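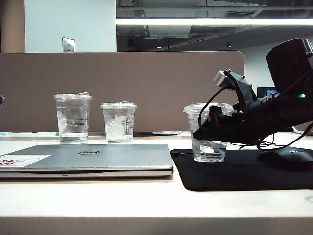 Pouring Task Moves to Measured Volumes

The Torness Robotics Club has started the second phase of its liquid handling project. Phase one dealt with grasping clear plastic cups. Phase two deals with water: picking up a cup, tilting it over a receiving vessel, and stopping at a set volume.

Azucena Quezada wrote the current tilt controller. It runs at two speeds, a fast approach and a slow pour, and switches between them when the wrist camera picks up the first drop at the lip.

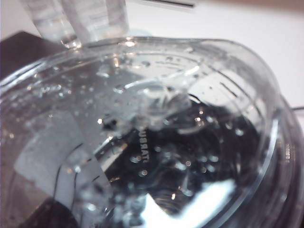

Splash is the main source of error at the fast setting. Ripples and bubbles hide the waterline, so the level reading is held for 2 seconds after the cup is brought upright. Ivar Nordin is testing a lower pour height, which shortens the fall but leaves less clearance at the rim.

The log stood at 239 pours on 26 January 2022. Of these, 40 were thrown out for bad level readings. Märta Bakke is relabeling the remainder by hand and would welcome help from new members.

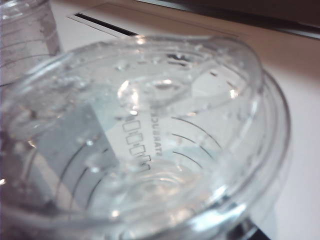
Why not weigh the water instead?

A scale is used to check results after each pour. The project rules, set by Leif Vik, require the arm to work from camera input alone during the pour itself.

Code and logs are in the Grarko folder on the club drive. The next build session is in February.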